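Brandenberg Counter-Reach Guard Kit
For single-arm robots working at kitchen and lab counters
Sold and supported by Broltero

Most of what gets sold as "safety" for a small robot arm is a yellow sticker and a PDF. We sell stickers too, for what they cost us. This page is for people who want to know what the guard kit does, and what it won't do no matter what a dealer tells you.

What's in the box
Counter-edge marker strip, 3 rolls
Hand-guided reach template
Stop button on a 157 cm lead, with clamp
Cable clips, pack of 40
Setup log, bound, not a download

What "collaborative" gets you
Less than you'd think. The word on a brochure describes an arm that can be set up to work near people. It says very little about the arm plus the gripper plus whatever the gripper is holding. A light arm with soft limits and a paring knife in its fingers is a knife on a motor. Your risk assessment has to cover the whole job, with the tools and the objects and the room, and if a seller hands you one already filled in, ask which room they had in mind.
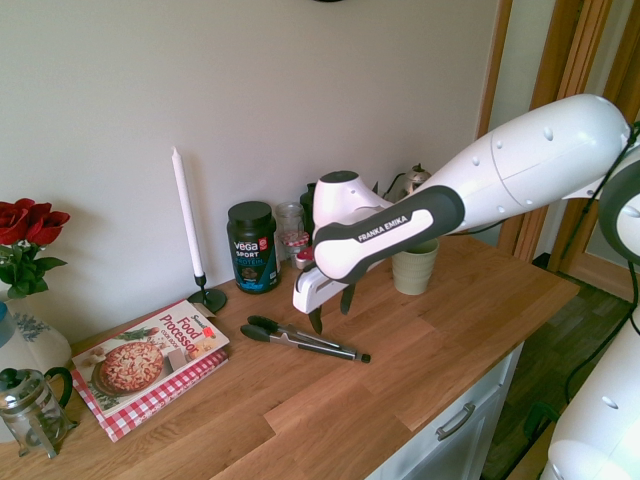
The other thing brochures skip is clutter. Test counters are bare. Working counters have glass on them, and tall things that tip, and something somebody left there at breakfast. Clear the reach before you mark it. Then run the job slowly and mark the reach again, this time for the elbow. People watch the fingers. The elbow is what catches the door frame, or the person coming through it.

Good practice, as we see it
Keep loose cables clipped along their whole run, with slack at the joints.
Put the stop button where a second person can get to it without leaning over the arm.
Set speed at 150 mm per second for the first runs of any new job. Go up from there only when the log says why.
Do the log again if you change the gripper, the counter or the job.

What the kit is not
It isn't a certified safeguard and it doesn't make your cell comply with anything. The strip is tape. The template is a sheet of plastic. The stop button needs to be wired into your controller's own stop input by someone who knows how, and if it's only plugged into a power bar you've bought a light switch.

We dropped the "compliance pack" name in May after Hanrahan, who stock the kit in their Bilcombe store, kept getting asked for the certificate. There wasn't one. There still isn't.

Page checked 14 December 2023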